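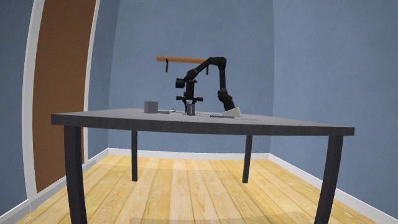 The Drareck bench in the simulator, front view, gripper at the cylinder.

Home | Notes | Projects | Archive | Contact

Notes on recording demonstrations by remote control

Posted 2018-03-25 by Yoon-hee Baek

Print this page | E-mail this page

Most of this month went into the recording side of Drareck. The learning code is Hermenegildo Varela's department and he will write it up when he has time. My part is the piece before that: a person drives the simulated arm through a pick, the software logs everything, and the log is later replayed to see if it still does what the person did.

The input device is a six-axis puck. I tried a keyboard first, with two keys per axis, and gave up on it. The paths came out as staircases, with one axis moving at a time, and a policy trained on staircases will climb staircases. The puck gives blended motion, at the cost of some cross-talk between pushing down and tilting forward. I put a dead zone on the tilt axes and scaled the rotation to half of the default. That removed most of it.

Commands are sent at 100 Hz as end-effector velocities. The simulator solves for the joints and we log both, the command and the resulting joint positions. Logging only the joints saves disk space and is a mistake. When a demonstration looks odd, the first thing I want to know is whether the operator asked for the motion or the solver made it up, and without the command stream there is no way to tell.

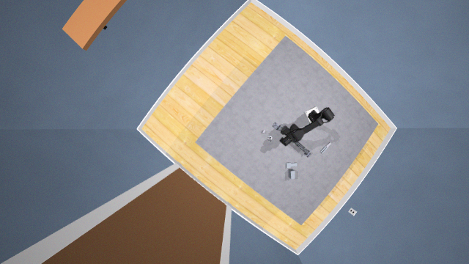 Camera placement took longer than the input device did. The operator needs to judge two things, lateral offset and height, and no single fixed view shows both well. I added an overhead camera because all my early grasps missed to one side. From up there the slim bar lies clear of the other parts, and its tilt is easy to read, so the wrist can be turned to match before descending. Height is close to useless in the same view. The shadows give a hint, but I would not want to land a gripper on a hint. Now I line up from overhead, switch to the front view, and go down.

Switching views has its own problem. The puck axes are defined in the base frame, and a push to the right means something different on the screen in each view. Bongate, our older rig, remapped the axes to whichever camera was active. Operators liked it for ten minutes and then collided with things, usually when they switched with the puck still deflected. In Drareck the axes stay put. Switching a view also zeroes the command until the puck has returned to center.

Some numbers. The current set has 400 demonstrations, split evenly between the two of us. The longest is 2,745 time steps, a little over 27 seconds, and most of that is me hesitating above a part. We kept it. Varela would like to trim the pauses, and I would like to see first what the policy does with them. A pause before contact may carry information about where a person is unsure, or it may teach the arm to stop in midair. We have 2 copies of the set for that reason, one trimmed and one left alone.

Replay is the check that has caught the most errors. Each log is run open loop from its recorded starting state, and the final object poses are compared with those in the log. Failures fell into three groups:

1. The starting state was saved one step late, after the arm had begun to move. Fixed by saving before the puck is read.

2. The contact solver was running with a different step size on the second machine. Fixed in the config, which is now copied into every log.

3. The fingers closed on a part near its edge and the part rotated out of the grip. These are real failures of the demonstration. They are marked and left out of training.

For the third group the approach matters more than the closing speed. With a short, narrow part I bring the fingers to just above the top face and correct the offset there, using small pushes, before going any lower.
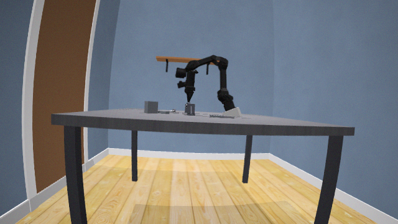

Still open

Force feedback. The puck has none, so the operator learns about contact by looking. I have a contact tone half working, with pitch tied to the normal force at the fingertips. It is unpleasant to listen to, and it lags.

File format. We are writing the Trado layout at the moment, one file per demonstration with images stored separately. Loading is slow. I plan to pack them in larger chunks once the field names stop changing.

A second operator style. Varela drives fast and corrects late, and I do the opposite. The two halves of the set are labeled by operator, and he is training on each half separately before mixing them.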